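Household and Shop-Floor Robots: Frequently Asked Questions

Last updated 5th October

These are the questions we get most often from people who have seen a robot video and want to know what they can buy, rent or expect. Answers are kept short. If yours is missing, use the contact form and Myrto Dimitriou or Iulian Husar will reply.

Can I buy a robot that does all my chores?

No. You can buy machines that do one chore, such as vacuuming or mowing. A general helper that moves from the dishes to the laundry to the trash without being set up for each job is still a research project. Some companies take deposits for one. Read the terms before you pay, and look for a delivery date and a refund clause.

Which chores are closest to working?

Jobs where the objects are rigid and stay put. Picking cups off a table, moving boxes between shelves, opening a drawer with a bar handle and loading parts into a tray are all done fairly well in a room the robot knows. Clearing a table is harder than it looks when every plate has something different left on it.

What about laundry?

Folding towels and plain T-shirts can be done slowly. Our members timed a two-arm setup at Kimbridge last December and got 5 towels folded in the time a person folded the whole basket. Fitted sheets and anything inside out were left to the person.

Can a robot cook?

It can do parts of cooking. Stirring, pouring measured amounts and placing food on a rack are reasonable jobs for current arms. Judging whether food is done is a separate problem, and most setups handle it with a timer or a person checking. Knife work is mostly avoided outside factories.

The small toaster oven is a common test task. It asks for a steady pull on the rack, enough clearance on both sides, and a level tray so that the food does not roll off. A full job also includes moving the food to a plate, pushing the rack back in and setting the dial. 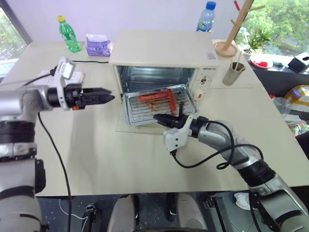 The right gripper holds the front edge of the rack, with two sausages on it. The left gripper is empty.

Why do so many robots have two arms?

Many chores need one hand to hold and another to work. Opening a jar is the usual case. With an oven rack, one arm can hold the rack while the other lifts the food. One arm is cheaper and easier to program, and it is enough for sorting and simple pick-up jobs. Ask for a list of tasks before paying for the second arm.

Are two-finger grippers good enough?

For many things, yes. They are cheap, strong and easy to repair. They do badly with thin flat items lying on a table, such as coins or a sheet of paper, and with small knobs that have to be turned. Hands with more fingers exist, but they cost more and break more often.

Is the robot in a video working by itself?

Sometimes. In other cases a person is steering it from nearby, and you usually can't tell by looking. Ask the seller three things: whether a person was controlling it, whether the video was sped up, and how many tries were made. We ask for at least 300 tries in a row, failures included, before we list a task as reliable. Ouali and Zarkell have both given us full logs on request. We are still waiting for Kallik's.

How reliable is reliable?

It depends on the job. On one shelf-stocking task we followed, the robot finished 670 of 700 attempts with no help. For a stockroom with someone on duty, that may be fine. For a kitchen where a failed attempt means a glass on the floor, it may not be. Ask what a failure looks like as well as how often it happens.

Are shops and factories further along than homes?

Yes. A shop floor can be arranged to suit the machine. Bins go in marked places, the lighting stays the same and people can be kept out of reach. Homes change every day, and pets and children move around in them. Most of the paid work we know of is in packing, machine loading and moving carts.

Is it safe to stand next to one?

Stay outside the reach of the arms whenever they are powered, unless the maker says in writing that the model may be used beside people. Know where the stop button is. Keep loose sleeves and long hair away from the joints. Heat, blades and boiling water need extra care, even with a slow arm.

Will it work in my kitchen as it is?

Probably not on the first day. Expect to clear counter space, fix some items in place and spend several hours showing the robot each task. Moving an appliance to another counter can mean doing part of that again.

Should I wait?

If you want help at home, we would wait. If you run a small shop and have one task that repeats all day, it is worth asking for a trial now. Get the trial done on your own site with your own goods.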